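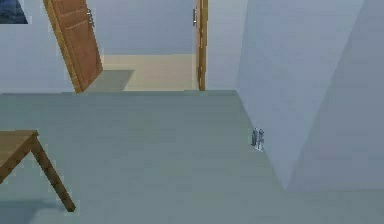
木のテーブルと、奥に開いた戸口（CG）

トルティコ（Toltico）について

友だちと会いつづけるための会社です。結婚相談所ではありません、とよく電話で説明しています。婚活もしていません。紹介もできません。すみません。

やっているのは、学生時代の友だち、前の職場の同僚、昔のルームメイト、そういう人たちとの集まりの段取りです。日程の調整、店の予約、出欠のとりまとめ、会費の集金。幹事の代行、と言ったほうが早いかも。

きっかけ

30代の半ばで、グループの連絡がぴたっと止まりました。転勤、出産、介護、夜勤。けんかしたわけでもないのに、気づいたら2年会っていない。誰かが「そろそろ」と書いて、既読がついて、それきり。自分が幹事をやれば済む話なんですが、仕事から帰ってきて7人分の予定を聞いてまわる元気がない。そのとき「お金を払うから誰か決めて」と本気で思ったのが始まりです。

最初は知り合いの分だけ。表計算と電話で。そのうち知り合いの知り合いから頼まれるようになり、4月に会社にしました。社名に意味はありません。登記の前の晩に語感で決めました。読みは「トルティコ」、アクセントはお好きなところで。

サービスは三つ

Barnolcombe（バーノルクーム）
いちばん頼まれるもの。同窓会より小さい集まり向けで、1グループ8人まで。日程の候補はこちらで出します。全員の都合が合う日が見つからないときは、いちばん多く来られる日で決めてしまいます。ここで迷うと流れるので。来られなかった人には、次の候補日を先にお送りします。

Peñalver（ペニャルベル）
手紙の代行。といっても文面はご本人に書いていただきます。こちらは宛先の管理と投函。引っ越しの多い友だちがいる方、年賀状はやめたけど縁は切りたくない方に。便せんは無地と罫線入りの二種類。かわいい柄のご要望、多いです。検討中。ずっと検討中。
名前の「ñ」が文字化けするというご指摘、いただいております。直します。

Zirkley（ジルクリー）
遠くに住んでいる友だちと、画面ごしに同じものを食べる会。食べものは当日の夕方までにそれぞれのお宅へ。温めるだけのもの中心。時差のある相手とは片方が朝ごはん、片方が夜食になります。それでもいいという方のみ。
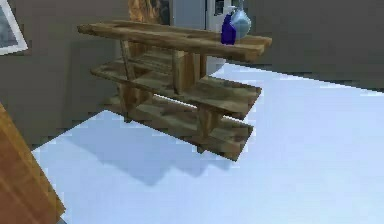

料金は「料金」のページにまとめました。ここに書くと更新を忘れるため。前に一度、古い金額が残ったままになっていて、ご迷惑をおかけしまいました。

こんな方に使っていただいています

まわりが子育ての話ばかりで、自分から誘いにくくなった方。反対に、子どもが小さくて、誘われても行けないのが続いて、もう誘われなくなった方。両方いらっしゃいます。同じグループの中に両方いたことも。どちらも相手に遠慮していて、どちらも会いたがっていました。
離婚して、夫婦ぐるみのつきあいをどうしたらいいか分からない方。男性のご利用も増えています。男どうしだと用件がないと連絡しない、という声が多くて、だったら用件をこちらで作ります。焼肉でも釣りでも。

これまでにお手伝いした集まりは1,033回。うち当日の中止が何回か。台風と、店の水漏れと、全員が日にちを一日まちがえていた回。最後のは完全にこちらの案内ミスです。それから確認メールは前日と当日の朝、二度お送りするようにしました。しつこいと思われた方、配信設定から片方だけ止められます。

やらないこと

・参加者への勧誘、営業（見つけたら次からお断りします）
・来たくない人の説得
・昔の恋人さがし
・お預かりした連絡先の別の集まりへの流用
・二次会の幹事（一次会で体力が切れます）

人数の多い会もお断りしています。100人規模の同窓会のご相談をときどきいただくのですが、会場のことも名札のことも分からず、専門の会社さんのほうが絶対にいいです。

働いている人たち

小さい会社です。全員が電話に出ます。前の仕事は旅行の手配、保育、ホテルのフロント、ばらばら。出欠の返事を催促するのがうまい人、メニューのアレルギー確認を絶対に落とさない人、それぞれ持ち場があります。お昼は12時半から交代で。その時間はつながりにくいです。留守電に入れていただければ、夕方までにはかけ直します。

社員の募集は今はしていません。店の下見を手伝ってくださる方は随時。個室の広さ、段差、ベビーカーが入るか、隣の声がどれくらい聞こえるか。見てきて書いていただくお仕事です。食事代はこちら持ち。

お問い合わわせ

フォームからどうぞ。グループの人数、だいたいの時期、全員が行きやすい駅。この三つがあると早いです。決まっていなければ空欄で。「とにかく会いたい」だけの方も多いので大丈夫です。お返事は翌営業日まで、春先は混むのでもう一日みてください。

（2024年9月4日 Zirkleyの説明を直しました）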